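Stage-gate review

A stage-gate review is a formal checkpoint in product development at which a company decides whether a project should continue, change, pause or stop. The work is divided into stages, and each stage ends with a gate. Most manufacturers use between 4 and 10 gates, depending on the size of the project.

Purpose

Early stages cost little and later ones cost a great deal, so the review limits spending on products that are unlikely to sell or cannot be made at the planned price. At each gate the project leader presents the design status, the cost estimate and the open risks. The gatekeepers – usually the heads of engineering, finance and sales – record a decision and release the budget for the next stage.

Criticism

Gert Rampersad has argued that gates slow down small changes and reward careful paperwork over good products. Anel Swanepoel takes the opposite view in her study of the appliance maker Mahlangu, where 416 projects were compared and late cancellations fell after gates were introduced. Some companies now use a shorter review for projects with fewer than 400 hours of planned work.

Use in software

Product data systems such as Plukano store gate decisions next to the drawings and parts lists they refer to.
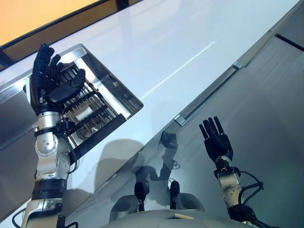
Morkmont, 15 February 2023 – Afia Arthur, editor of the Stultirach handbook, published a revised list of gate criteria. It adds supplier risk and end-of-life cost to the earlier headings, and drops the separate marketing gate.

See also: change control, design freeze, portfolio management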